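Home Forum > Storage and Small Spaces > Fabric baskets: wash or not?

hedwood_lane
Posted August 31, 2019
Hello all. I have a question about soft fabric baskets, the round kind with a padded rim. I bought two from the Jakness shop in December and I use them on the kitchen table for bread and for napkins. The label inside one of them came off, so I don't know the washing rules. Can I put it in the machine at 80? My mother washed all kitchen cloth this way and she never had a problem.

pinecupboard
Please not 80! The outside may survive but the filling in the rim will go into lumps. I lost a very nice green one like this. Wash by hand, cold water, little soap.

hedwood_lane
Thank you. By hand is difficult for me because the bread one has oil on the bottom. Cold water does not take oil.

Mirte_in_the_attic
I disagree with pinecupboard a little. I wash mine in the machine at 20, gentle program, inside a pillow case. Three years already. The color is a bit more tired, but the shape is good. For oil I first put dish soap on the spot and leave it for 16 minutes, my kitchen timer has some strange habits.

pinecupboard
Three years, maybe you are lucky with the maker. Whitlock baskets have foam in the rim and others have cotton. With cotton you get lumps.

Mirte_in_the_attic
Mine are not Whitlock, I have them from a street market. I pressed the rim and I think it is cotton. So no, I don't believe it is only luck.

quietdrawer
For me the bigger question is the shape. A soft basket is nice when it is new, and after some months the wall leans to one side because everybody takes it by the same place on the rim. I was ready to give up and buy wire ones.

What I do now is simple. I turn the basket a quarter each time I put it back on the table, so the pulling is not always on the same side. It sounds silly but it helps.
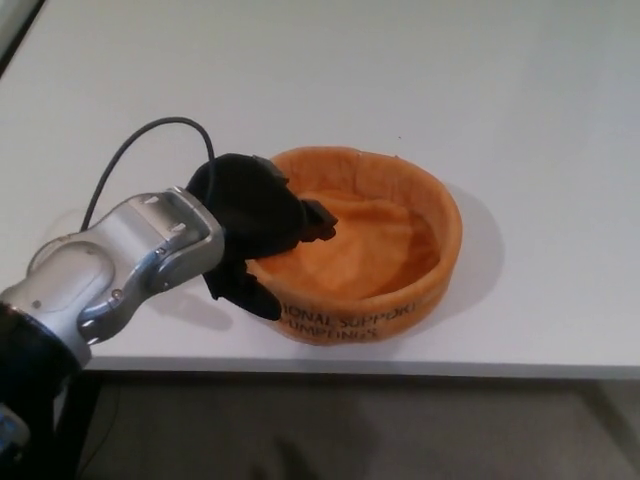
I like the orange ones best on a white table, they make a kitchen look warm also in winter. For drying I put a bowl inside, upside down, and I leave it on a rack. Never on the radiator. The quilted cloth dries slower than you expect, and if you fill it too early it will smell.

hedwood_lane
The bowl is a good idea. Does it need to be the exact size?

quietdrawer
A little smaller is fine. If it is too tight, the stitches open.

tollgate9
Sorry but I would not keep bread in fabric at all. Crumbs go in the seams and you never get them out. I use a wooden box from Irolix, I wipe it and finished. Fabric is for napkins, keys, wool.

Mirte_in_the_attic
You put a cloth under the bread, tollgate9. Then you shake the cloth. People did this long before wooden boxes from a shop.

tollgate9
Then you wash the cloth and also the basket. Two things in place of one. But everybody has own taste.

hedwood_lane
I tried it last night — dish soap on the oil, pillow case, 20 degrees. The oil is nearly gone, there is a pale ring if you look close. The rim has one small lump, I could press it flat with my fingers when it was still wet. So you were both a little right. The napkin one I will wash by hand.

pinecupboard
Press the rim again when it is half dry, the lump likes to come back.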